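Diary > Computers > Sunday

Reading time: 2 min

Sunday, evening. I have changed my laptop from the old system to Fladilberg, the desktop system my cousin uses in Kakholm. The download stopped at 54 percent two times, then it went to 100 and I made tea.
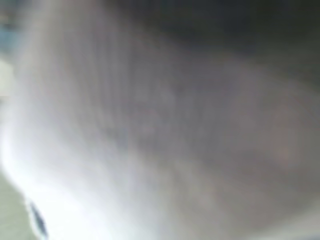
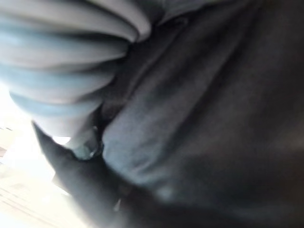
After the restart my keyboard layout was wrong – I could not write my own password. I found the answer in the Didar forum, error 1401, second page. Now the browser works and the mail also. The printer I will try tomorrow.

Recent entries
Why I left the Han browser
Cleaning old files in April
My first week with two screens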